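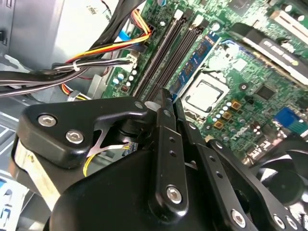 Bench Safety Sheets, Issue 154, page 2

OPEN TOWER ON BENCH – INSPECTION CHECKLIST WITH COMMENTS
Prosix repair room, Manríquez building
Checked by: Brisa Contreras
Date: June 27, 2018
Unit tag: 834
Job: desktop tower, memory and drive side check, side panel off

Marks: OK, FIX (do before next use), WATCH (ok for now, look again), N/A.
Comments go under the line they belong to. Not on the back please, the back doesnt get scanned.

SECTION A – BEFORE THE PANEL COMES OFF

A1. Power lead out at the wall and at the unit. OK
Lead coiled and hung up. Good.

A2. Switch on supply in off position, front button held in a few seconds. OK
Done by me. Write initials next time, the last two sheets had none.

A3. Monitor, keyboard, network all unplugged. OK

A4. Tag on unit matches job sheet. FIX
Tag says 834, job sheet had 843. Corrected in pen. Needs correcting in the log too, I ran out of time. Whoever opens the log first.

A5. Panel screws in a dish, dish labeled. WATCH
In a dish, no label. Looks exactly like the dish from the Motton job. Label it.

SECTION B – TABLE AND FOOTING

B1. Tower on its side, open side up, sitting flat. OK
Doesnt rock. Pushed down on each corner.

B2. Table clear of loose screws, clips, offcuts. WATCH
This table is the slatted aluminum one so anything small goes straight down the gaps. Run a magnet along the slats first and last. Found a washer under there Monday, not from this unit as far as I can tell. A washer loose on a board is a dead board if somebody powers it up.

B3. Insulation under the unit if any power test is planned. N/A
No power test on this sheet. If that changes, stop, mat goes under first, new sheet. Bare metal table and a live supply, no.

B4. Sharp edges on table ends. FIX
End caps missing on the near corner, caught my sleeve. Caps are in the drawer with the Korkura spares. Takes a minute, do it.

B5. Parts plates and holders fixed down. OK

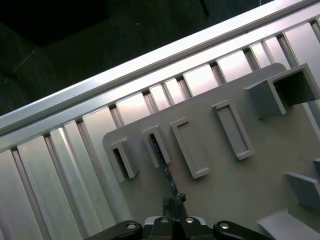
Gave the gray panel a push along the long edge and it stayed put. Sockets on it are to be left clear between jobs, no screws dropped in them "for now", no gum wrappers. Wipe with a dry cloth only. If a wall on any of the sockets cracks, pull the whole panel, dont glue it in place.

B6. Walking space behind the table. WATCH
OK today. Boxes creeping in from the shelf side again. Keep the floor tape visible.

SECTION C – STATIC

C1. Wrist strap tested before use. OK
Tester light came on first try. Strap is getting stretched, ask for a new one in the January order, or sooner if it starts slipping.

C2. Strap clipped to bare metal on the chassis, not to paint. OK
The outside frame on this one is black, the inside is bare sheet metal. Clip inside.

C3. Table bonded to earth point. OK
Checked with the meter, good reading. Cable run is fine.

C4. Plastic bags, foam, bubble wrap off the table. FIX
Foam sheet left on the stool. On the stool counts. Bin.

C5. Humidity reading written on the wall chart. FIX
Chart not filled in since last week. Meter works, its right there next to the chart.

SECTION D – INSIDE THE CASE, BOARD SIDE

D1. Power supply seated, label readable, no bulge, no burnt smell. OK
White label is on top, you can read it without moving anything. Copy the rating onto the job sheet. Do NOT open the supply. Not for dust, not for anything. Supplies go back to the store as a whole unit.

D2. Board free of swollen capacitors. OK
Flashlight, low angle. All tops flat. Do this one slowly even if youre behind.

D3. Processor in socket, retention frame and lever home. WATCH
Cooler is off so the heat spreader is exposed. Nothing gets set down across it. Tools get passed around the case, never over it. Lever down fully before anybody works near, it can spring.

D4. Memory: latches, slots, module. OK
Latches move freely. Blue module is in the slot nearest the processor, leave it there unless the job sheet says otherwise. When it does come out – both latches, then straight up by the ends. No rocking. Never by the chips.

D5. Empty slots blown out, no lint. OK
Short bursts. Can held upright. Somebody has been tipping it and spraying liquid, there was a frost mark on the last board.

D6. Card along the bottom edge seated and screwed down. WATCH
Seated, fine. Metal edge on it is sharper than it looks, glove or mind your knuckles.

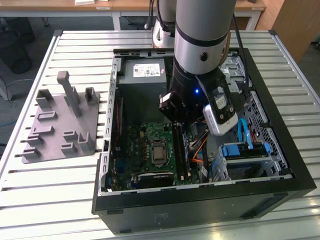

Same goes for the cut edges around the drive cage. Had one scraped wrist on the Motton batch from reaching in too fast after a cable. First aid box is by the door, plasters are low, see F3.

D7. Fan blades clear, no wires touching. N/A on this sheet
Fans get their own sheet, number 690. Dont combine them, it makes a mess of the log.

SECTION E – CABLES AND DRIVES

E1. Loose cables held back from the work area. FIX
This is the big one for this unit. Orange cable and the thin ones lie right across the board near where the memory work happens. Easy to snag. Route toward the drive side and hold with a soft tie. Velcro, not a zip tie, someone always goes in with cutters and nicks something.

E2. Power wires from the supply: no pinch, no bare copper. OK
Followed each bundle with a finger from supply to plug, nothing nicked. The yellow one sits in a curve toward the board, leave it some slack.

E3. SATA cables: connectors straight, no hard bends. WATCH
Blue one stands up in a loop above the drive cage. When the side panel goes back on it will get pressed flat. Lay it down and check the bend before closing. Connectors looked straight to me.

E4. Drive carriers latched. OK
Blue tabs both clicked. Push till you hear it. If you dont hear it, it isnt in.

E5. Optical drive bay latch. OK
Bit stiff. No oil!! It just collects dust.

E6. Drive handling. OK
No knocks, no stacking. A drive that gets dropped is tagged and set aside even if it "seems fine".

E7. Outside of case – dents, cracks, marks. WATCH 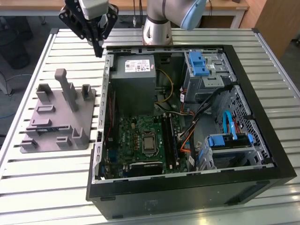 Faint mark on the black front face, down low near the middle. Wiped it once with a dry cloth, didnt have time for more. Note it on the intake form so we dont get asked about it at pickup. No dents I could find.

E8. Feet and front trim present. N/A
Not checked with the tower lying down. Check when it stands up again.

SECTION F – ROOM

F1. Light over the table. OK
Good enough for the board. Drive bays are in shadow, use the clip lamp.

F2. Fire extinguisher in place, right type for electrical, tag in date. OK
In date, pin in, not blocked. There was a coat on it. Coat moved.

F3. First aid box stocked. FIX
Plasters low, tweezers gone. Bring the tweezers back, whoever has them, theyre not for picking up screws.

F4. Drinks. FIX
One mug on the window ledge. Ledge is inside the tape. Outside the tape means outside the tape.

F5. Exit clear both ways. OK

F6. Emergency cut-off reachable and labeled. OK
Label re-stuck with fresh tape. Pressed it, bench sockets dropped, reset fine.

SECTION G – CLOSING UP (fill in at end of job, not now)

G1. Tools counted back into roll. ____
G2. Magnet run along slats and under table. ____
G3. Cables tied back, blue SATA laid flat. ____
G4. Cooler refitted, fresh paste, fan plug on. ____
G5. Panel on, all screws from the dish used, none over. ____
G6. Tower upright, feet and trim checked (see E8). ____
G7. Log number corrected (see A4). ____

GENERAL COMMENTS

Unit can be worked on once E1, B4 and the foam are sorted. The rest can wait till end of shift but not longer.

Spent around 2 hours on this one becuase of the tag mixup, should be a lot less. If your sheet and your tag dont match just stop and ask.

Next check: same table, before the next tower goes on it. Old sheets go in the blue folder, not the tray. Tray is for parts orders.

B. Contreras

Added later: end caps on, B4 can be marked OK. Tweezers still missing.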